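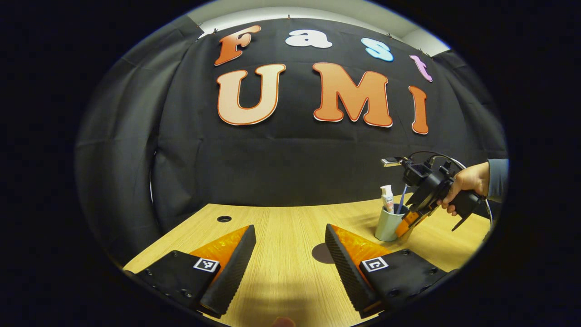
黑色背景布，上排“Fast”，下排“UMI”。

11月16日　标本与物证间

上午到得早，先把昨晚留在干燥箱里的样品翻了一遍。Prastitz 那批牙片一共33件，编号从一号接着往下排，袋子上的字有两处被酒精擦糊了，重新写过。原标签没有撕，压在新标签下面，以后谁复核都能看到。

今天主要是三件事：牙片的取样位置定下来，Wornach 送来的皮张做登记，给 Hammad Sial 回信说明角粉为什么还没出结果。

一、牙片

取样位置之前一直有分歧。Erdal Dönmez 习惯在靠近牙根的空腔边缘取，那里薄，好下锯，粉末也细。Joni Nurmi 认为边缘风化重，做同位素的时候碳和氮都会偏，应该往里再进一点。我上午两种都试了，取了同一件的两处，各磨一份。肉眼看，边缘那份颜色发灰，里面那份偏黄白。明天上机以前说什么都早，先把两份都留着。

锯片转速调到最低一档。上次图快，切面有焦味，那份粉末提出来的DNA基本没法用，白费一件。这次每切一下停一停，用手背试温度，不烫再继续。慢是慢，一个上午只做了6件。

施氏线角度也顺手量了。交叉角偏大的归到现生象，偏小的怀疑是猛犸牙，单独放一盘。有两件落在中间，外圈磨损厉害，量三次三个数，先标“待定”，不往任何一边算。报关单上这批写的全是猛犸牙，所以这两件要特别小心，报告里不能写得比数据更肯定。

二、皮张登记

Wornach 那边转来一捆大猫的皮，外面包着油布，里面撒过盐。打开以后发现有一张前掌带爪，爪尖有剪过的痕迹。登记表上原来没有这一栏，我手写加在备注里。建议下次改表的时候把爪、须、犬齿分开列，收缴的时候这些东西最容易被单独拿走卖，合在“附属部分”里，事后根本查不清。

最大的一张从鼻尖到尾根122厘米，平放不拉伸。Madhu Pant 提醒过，皮张鞣制或拉撑以后长度会变，不能拿来直接推年龄，所以这个数只做登记用。花纹拍了左右两侧，右侧靠后腿的地方有一块毛脱落，比对的时候大概只能用左侧。

Madhu 手里有 Rarkwood 保护区的红外相机底库，里面已识别的个体最多93只，但有不少只有单侧照片。她说右侧的比左侧的多，正好和我们缺的那面相反，运气不太好。照片今天下午传过去了，等她回话。如果对不上，也不能说明不是那个保护区的，只能说库里没有。

皮上有一个孔，在肩后，边缘往里卷。Erdal 看了一眼说像弹孔，我没有写进表里，只写了孔的位置和直径。等 Christos Sotiropoulos 来做一次X光，看周围有没有金属碎屑。四月那次就是先写了“枪伤”，后来发现是晾皮时钉子挂破的，改报告改了好几轮。

三、角粉

Hammad 又来信催，说案子那边等着用。我的回复要点记在下面，免得以后对不上：

第一次提取浓度太低，不是样品少，是里面掺了别的东西。显微镜下能看到植物纤维，估计是卖的人加进去充分量的。

第二次换了清洗步骤，多走一遍去除多糖，浓度上来一些，但线粒体片段扩出来两条带。其中一条的长度和水牛接近。

第三次准备用犀牛特异的引物单独跑，同时带一个水牛的阳性对照和一个空白。空白必须带。上一轮空白有弱带，那整板我没有采用。

所以目前能告诉他的只有一句：粉末里不止一种来源，是否含犀角还没有结论。口头也按这句说，不要加“很可能”。

四、杂事

Seppälä 的冰箱又报警，夜里升到过零下十几度，早上自己降回去了。里面放的是组织备份，没有原件。Joni 已经把最要紧的那一抽屉挪到隔壁的超低温柜，挪的清单贴在柜门内侧。维修的人说要换压缩机的继电器，配件没到之前不要往里放新东西。

物证间钥匙交接本有一页没签全。我去问了，是 Christos 上周取X光底片时只签了取没签还，底片在架上，人也补签了。以后还东西的时候请当场写时间，事后补的在法庭上会被问。

骨锯的集尘袋快满了，换的时候戴口罩，旧袋子别扔普通垃圾，里面的粉末也算管制物种材料，要和残渣一起称重、登记、封存。

液氮还剩小半罐，够磨完牙片，磨角粉那几份不一定够，已经填了申请。

明天要做的：
牙片两个取样位置的粉末上机，同一件的放相邻孔，方便比较。
待定的两件换一个切面再量角度，请 Erdal 和我分开量，量完再对数。
角粉第三轮，引物今晚从冷冻室拿出来放冰上化，别放台面。
问 Madhu 左侧花纹有没有初筛结果。
皮张那捆的油布也要留，上面有一小块污渍，先剪下来装纸袋，不要用塑料袋。

下班前又看了一次干燥箱，温度正常，门封条有点松，用胶带先压住了。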